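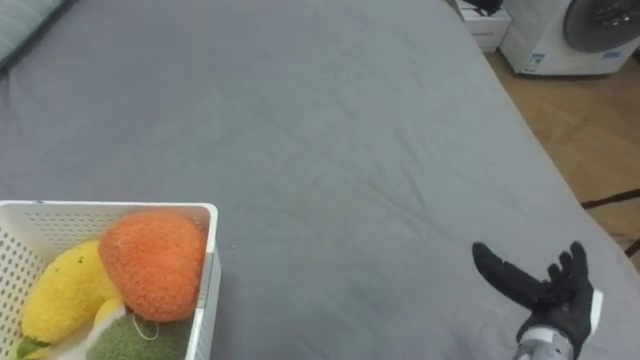

How long does it take to get used to a new town? In my case it took until the second October, a little over a year after I signed the lease.

I moved to Brellport for work, and I knew one person there, Sebastian Sima, who had left our old office two years before me. He had told me the rent was low and the winters were long. Both were correct. What he left out was that most shops close at six and that the bus up the hill stops running at 8.

The first months were mostly errands. I got a library card, changed my license, found a dentist. I walked the same four streets because they were the ones I knew. On weekends I drove 29 miles back toward the city to buy groceries at the store I was used to, and it took me far too long to try the one near the harbor. The bread there is better. The coffee is worse.

Money was tighter than I had planned. The move cost me $1,583, counting the truck, the deposit on the heating account and one night in a motel when the keys were late. I had set aside $800. I put the rest on a card and paid it off by spring.

I had expected to miss my friends, and I did, but I also missed dull things. I missed knowing which line at the post office moves faster. I missed the woman at the pharmacy who never asked how to spell my name. In Brellport I spelled it everywhere, slowly, for months.

Sebastian got me to come along to a walking group that goes out to Oltatura, the old quarry north of town. I didn't want to go. The path is muddy and the talk is mainly about knees. I went again the next week anyway, and by summer I had people to say hello to in the street – five or six of them, enough to make a trip for milk take half an hour.

Then in that second October I came back from a week at my sister's, got off the train and noticed I was thinking about what was in the fridge. I wasn't comparing the station with the old one. I walked up the hill with my bag and knew where the sidewalk was broken.

My lease is up again at the end of the summer. The landlord wants a little more, and I'm going to sign it. I still need to find someone who can fix a bike, so if you live nearby and know a good shop, leave a comment.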